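Corkusa, la petite centrale de fusion de capteurs de Hekorside : mon avis après un hiver d'utilisation

J'ai mis du temps à écrire cet avis parce que je change d'opinion sur ce boîtier à peu près toutes les trois semaines. Je l'ai reçu en novembre, je l'ai détesté jusqu'à Noël, et maintenant je l'emmène partout. Bon, partout où j'ai besoin de savoir où se trouve un truc qui bouge, ce qui dans mon cas veut dire un bateau radiocommandé sur un étang, et de temps en temps un chariot dans un hangar.

Pour ceux qui débarquent : le Corkusa prend en entrée une centrale inertielle, un GPS, un petit radar à courte portée et tout ce qui parle un protocole série à peu près propre, et il recrache une position, une vitesse et un cap, avec les incertitudes qui vont avec. Le filtre tourne dedans, on n'a pas besoin d'un PC à côté. C'est la raison pour laquelle je l'ai acheté, d'ailleurs. Mon ancien montage, un Sastry de première génération, demandait un portable ouvert en permanence et je vous laisse imaginer l'ambiance au bord de l'eau en janvier.

Le prix d'abord, comme ça c'est fait : 726 euros avec les câbles, sans le radar. Ça pique. Le Sastry coûtait moins cher mais il fallait tout écrire soi-même, y compris la synchronisation des horloges, et j'y ai laissé un été entier. Si vous comptez vos soirées, le calcul est vite fait. Si vous aimez passer vos soirées là-dessus (je ne juge pas, j'ai été comme vous), gardez votre argent.

La prise en main est pénible. Le configurateur de Hekorside se présente sous forme de pages web servies par le boîtier lui-même, c'est joli, c'est rapide, et les réglages importants sont cachés dans un onglet qui s'appelle « Divers ». C'est là qu'on règle les bras de levier, donc la distance entre l'antenne et la centrale inertielle, sans lesquels tout part en vrille au premier virage. J'ai cru pendant des jours que mon magnétomètre était mort. Il allait très bien, le pauvre, j'avais juste inversé deux axes. 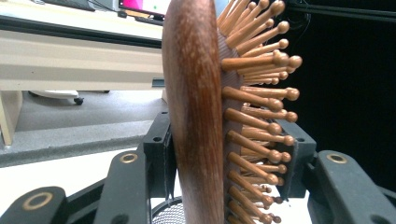
Le radar a été ma vraie découverte avec ce boîtier, et aussi mon plus gros casse-tête. Sur l'étang, un capteur à courte portée renvoie des échos de partout : les roseaux, la berge, un canard, le ponton et bien sûr le bateau quelque part au milieu. Associer chaque écho à la bonne piste, c'est tout le problème. Prenez une brosse à cheveux à picots en bois, regardée par la tranche : les rangées décalées se chevauchent, les picots de devant paraissent longs et épais, ceux du fond plus courts et plus fins, et bon courage pour dire quelle petite boule appartient à quelle rangée. Avec un seul point de vue, on s'y perd très vite. Le Corkusa propose deux méthodes d'association, une au plus proche voisin et une probabiliste. La première décroche dès que le bateau longe les roseaux. La seconde s'en sort nettement mieux, à condition de baisser le taux de fausses alarmes par défaut, beaucoup trop optimiste à mon goût — ou alors ils font leurs essais sur des parkings déserts, ce qui expliquerait pas mal de choses.

Côté performances, je suis franchement content. Sur mon parcours habituel (un grand huit, puis une ligne droite vers le ponton), la trajectoire fusionnée est lisse sans être molle. Quand je coupe le GPS volontairement, le filtre tient avec l'inertiel et le radar pendant plus de 6 minutes avant que la position devienne inutilisable pour moi. Mon Sastry abandonnait bien avant, et sans prévenir en plus : il continuait d'afficher une belle petite ellipse de confiance toute serrée pendant que le bateau était à l'autre bout de l'étang. Celle du Corkusa grossit comme il faut. J'ai une tendresse particulière pour les appareils qui savent dire qu'ils ne savent pas.

Là où ça coince, c'est la gestion des conflits entre capteurs. Le boîtier a un mode dit « crédibiliste », inspiré des fonctions de croyance, censé faire mieux que le bayésien classique quand deux sources se contredisent. Sur le papier j'étais tout excité ! En pratique, dès que le radar et le GPS ne sont pas d'accord, une bonne partie de la masse part sur l'ignorance et le cap se met à hésiter comme un touriste devant un rond-point. On peut choisir la règle de combinaison dans un menu, mais la documentation consacre une demi-page au sujet et renvoie vers un lien mort. J'ai écrit au support, qui m'a répondu poliment et assez vite qu'une note technique était en préparation. C'était avant mars. Pour l'instant je reste en bayésien.

Le journal de bord, en revanche, quel bonheur. Tout est enregistré, mesures brutes comprises, avec un horodatage commun, et on peut rejouer une sortie complète en changeant les réglages du filtre. J'ai une séance de 2065 secondes que je rejoue sans arrêt, avec un demi-tour serré devant les roseaux, un vrai petit piège. Ça m'a appris plus de choses sur les bruits de mesure que n'importe quel bouquin. L'export se fait en CSV ou dans un format maison compact que le logiciel libre Wirkik lit sans broncher, alors que Hekorside n'en parle nulle part. Essayez, ça marche très bien chez moi avec le micrologiciel livré d'origine.

Quelques détails en vrac. Les connecteurs sont solides mais du genre à se visser, donc impossible avec des gants. La diode d'état est beaucoup trop lumineuse, j'ai collé un bout de ruban dessus. Le boîtier chauffe un peu quand le mode probabiliste tourne à plein, rien de méchant en hiver, à revoir cet été. Et la mise à jour du micrologiciel efface les bras de levier ! Notez-les sur un papier avant. Je me suis fait avoir 2 fois, la seconde en le sachant parfaitement.

Est-ce que je le rachèterais ? Oui, avec le radar tout de suite, parce que sans lui on paie surtout un filtre GPS-inertiel de luxe et il en existe de moins chers. Si vous n'avez qu'un GPS et une centrale inertielle à marier, passez votre chemin. Si vous avez trois sources ou plus et que l'idée d'écrire encore une fois une synchronisation d'horloges vous donne des boutons, foncez, mais allez directement dans l'onglet « Divers ».

Je referai un point sur le mode crédibiliste quand la fameuse note sortira. En attendant, si quelqu'un a trouvé des réglages qui tiennent près d'une berge encombrée, les commentaires sont ouverts.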